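Brurkon Reuse Store
Progress report to the Garnico Fund, second period
Covering work up to the end of September

1. Where we are

The grant pays for the sorting and repacking of donated small household goods, and for the tables, tubs and shelving needed to do it. At the end of this period 2,373 items had been sorted, packed and entered in the stock list, against a target of 4,000 for the full grant. In the first period the figure was 1,073, so the larger part of the work to date was done after the new tables were in place.

We expect to reach the target within the grant term. The spending is in line with the budget, apart from one change described in section 5.

2. The packing room

The packing room moved in the spring from the back corridor to the former office. The old room had one narrow bench and no shelf within reach, and goods had to be carried out again as soon as they were packed. The new room has wooden tables against the wall, with finished stock going onto the racks opposite. The racks came from Urio and were put up in a day. One upright was the wrong length and was exchanged at no cost.

The lighting has been replaced. It was the main complaint in the last report, mostly from people trying to read small print on cartons in the late afternoon. We have had no complaints since.

The floor has not been done. The quote was higher than the amount set aside, and the existing floor is sound enough to leave until next year.

3. Small items

Bottles, small boxed goods, cords, caps and loose parts make up most of what comes in by number, though they take up little space. In the first period they were sorted into deep cardboard cartons. Things sank to the bottom and were missed, and several cartons had to be sorted a second time.

We now use clear plastic tubs. They are shallow, so a small bottle can stand in one and still be seen from across the table. A tub is filled on the table, checked against its list and then moved to the rack. Boxed goods stay in their boxes unless the box is crushed or torn.

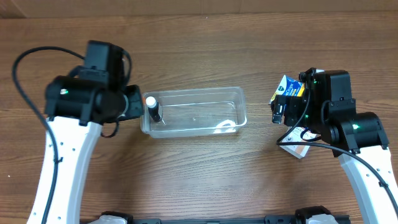 The change has cut down on repeat handling. During the first period, a carton was often opened again at the request of the shop floor to find a single item. With the tubs, staff can usually tell from the rack whether the thing they want is inside. We have not measured the time saved and do not plan to, but the weekly re-sort has been dropped from the schedule.

Two problems remain. The tubs do not stack well when they are full, so they take more shelf length than we planned for. Loose bits also collect in the corners and have to be picked out before a tub is used again. We have added this to the end-of-shift routine.

4. Stock list and labels

The stock list has moved from paper to the Ciriteck system, as agreed in the grant conditions. All items packed this period were entered directly. The paper records from the first period have been typed in, and the two sets of records now match, except for a small group of kitchen goods that were listed twice. Those entries have been corrected, and the totals in this report are the corrected ones.

Labels are still printed in batches at the front desk. A label printer for the packing room was in the original plan, but we have held off buying it until we know whether the current one can be moved.

5. Spending

The budget for tables and racks has been spent in full. The budget for containers is almost used up, because we bought tubs in two sizes instead of one. The extra cost was covered by money left over from the lighting work. This was raised with the Fund at the time and approved by e-mail. No other transfers between budget lines have been made.

The label printer and the floor are the only planned purchases still open.

6. Next period

The work for the next period is as follows.

Sort and pack the remaining stock in the side store, starting with bathroom and kitchen goods.

Add 4 shelves to the existing racks to make up for the space lost to the tubs.

Decide on the label printer.

Write a one-page guide to sorting small items, to be kept in the packing room for new staff.

We would like to ask the Fund for one clarification. The grant conditions count a boxed set as one item, while our stock list counts each piece. The figures above follow the Fund's rule. If the final report should show both counts, please let us know before the next period closes so that the list can be set up to produce them.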